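Zaluvier Customers Get Until Month End to Move Their Coins

October 12, 2018

Zaluvier, the Indian crypto exchange that closed its rupee desk in July, has told customers it will keep withdrawals open until the last day of this month. Accounts still holding coins after that will be moved to a claims process run by its parent company, Uvier.

In an email to users, founder Vikas Maurya said 1,305 accounts still have a balance. Most are small. Anyone holding less than 200 rupees in coins will not be charged the network fee, and larger withdrawals will be processed within 7 working days.

Rupee balances are a separate matter. The exchange lost its bank account before all of the payouts had gone through, and Maurya said the remaining ones will be sent by check to the address on file. Users who have moved need to upload new proof of address first.

Shakuntala Dixit, who has traded on the platform for two years, said she asked for her coins on Monday and is still waiting for a reply to her support ticket.

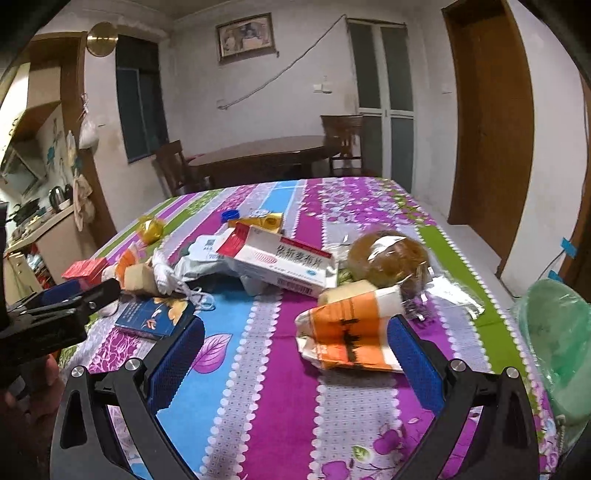 Uvier plans to keep a peer-to-peer service going under the name Bistwood, where buyers and sellers pay each other directly and the company only holds the coins in escrow. Trades will be capped at 2,000 rupees during the trial. Vivek Rastogi, who is running it, said existing Zaluvier users will have to complete identity checks again before they can sign up.

Claim forms will be posted on the Uvier site once the withdrawal window closes.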